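Progress report to the Mesto program office
Grant: Can machines take over household and shop-floor chores?
Prepared by the evaluation lead, Tuvero
29 July 2020

Summary

Your office asked for a plain answer on whether the picking work is ready to move from our bench to the Khondokar stockroom. My answer is no. The arm can do part of one chore under conditions we set up for it. I would not pay for that in a stockroom and I don't think Khondokar would either.

Since the last report we finished the bin-picking trials, started on the towel task and dropped the dish rack task. Spending is on plan. The schedule is not, and section 3 says what I want to do about it.

1. Bin picking

We ran 600 pick attempts in July on plain blocks. A pick counted only if the block left the bin, stayed in the grip and was set down in the second bin without a person touching anything. Earlier summaries from Pleder, who wrote the planning software, counted a pick as good once the fingers closed on a block. I have asked them to stop doing that. A stock clerk who picks up a box and drops it in the aisle has not stocked a shelf.

Blocks out in the open are mostly fine. Trouble starts when they lie against each other or close to a wall. The fingers need room on both sides of a block, and a heap of loose things doesn't leave room. Pleder's answer has been to nudge the pile first and then try again. Sometimes this helps. Sometimes it pushes a block into a worse spot, and the arm will go on nudging until someone stops it. The longest of these runs went on for 11 minutes over a single block.

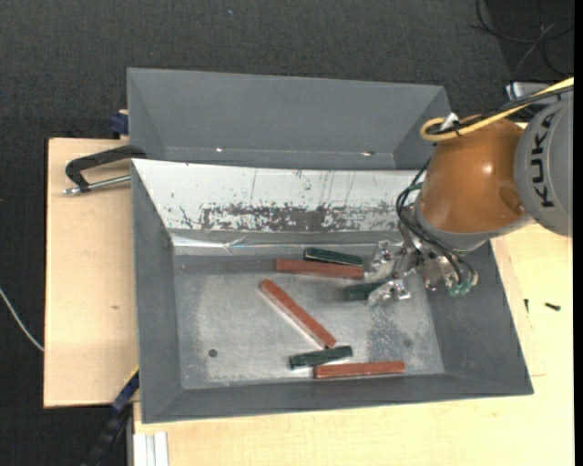

Figure 1. Gripper reaching into the front bin, red-brown and green blocks on the floor.

I would ask readers to keep in mind how easy this setup is. The blocks are stiff, they come in two colors, and the bins are clamped in place. Khondokar's stockroom has bags, bottles, odd cartons and things with the label half off. None of that has been tried. Pleder's team believes the step up is small. I have seen no test that backs this, and I'd like one before anyone repeats it in a meeting.

Speed is the other sore point. Even on good runs the arm is slower than a person doing the same work with one hand. Pleder says it can work through the night, and so it could, if it didn't need a person close by. In July we logged 17 stops where somebody had to step in and clear a fault or restart the program. At that rate the night shift is still a staffed shift.

2. Household tasks

Towel folding began this month. The arm can lay a flat towel in half if we spread the towel out first, and spreading it out is most of the chore. I have no figures worth printing yet.

The dish rack task is closed. We could not find a version of it that was both safe for the dishes and hard enough to tell us anything. The hours left over went to the bin trials.

3. What we propose

Hold the Khondokar move. Pleder asked for a go-ahead this quarter and I do not support it. I suggest 2 further rounds on the bench, both with mixed goods taken from Khondokar's own shelves, with the bins filled by someone outside the project. We would keep the same counting rule and report every stop.

If mixed goods go badly, I'd rather we say so and spend the rest of the grant on a narrower job, such as moving one known part from one known tray. It makes a duller demo - but a shop might use it.

4. Money and parts

No change to the total. We would like to move part of the travel line, unused this quarter, into spare gripper fingers and hoses. A request form is attached to the cover email. We need a yes or no before the next round can be booked.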